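Home | Talks | Moving | Contact

Speaker notes, office and household moves
Oct 29, 2021

Slide 1. Start with the Dostar job. Two floors, 19 rooms, done in 2 days.
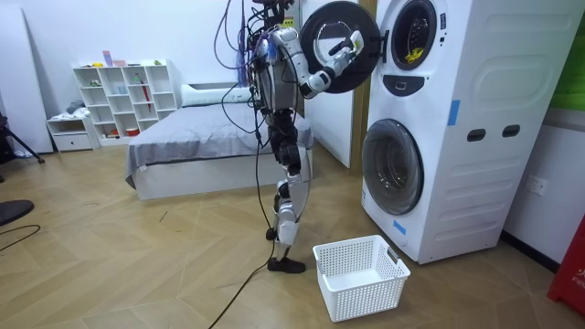
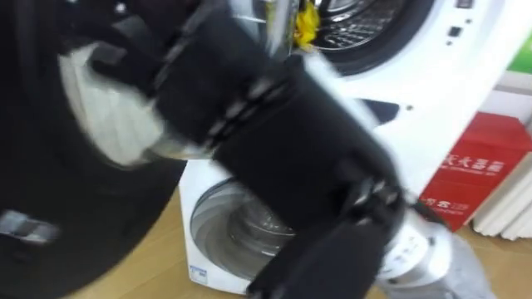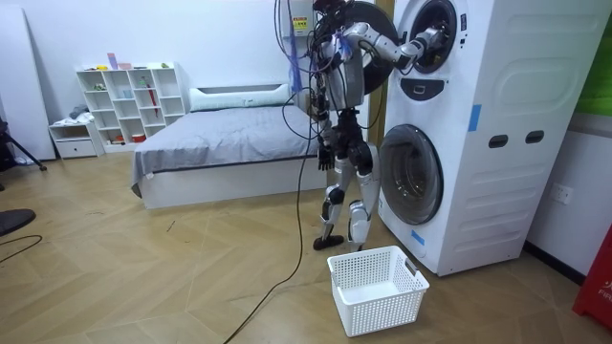

Slide 2. Quotes. Cimia priced by volume, Öztürkmen by the hour. Ask the room which they'd pick. Pause.

Slide 3. Storage. Verkarov wanted notice in September. Mention the 2,000 deposit and when it comes back.

Slide 4. Labels go on the side of the box. Leave 15 minutes for questions.

Shares: 2

Comments
Are the slides online?
Hourly cost us more in the end.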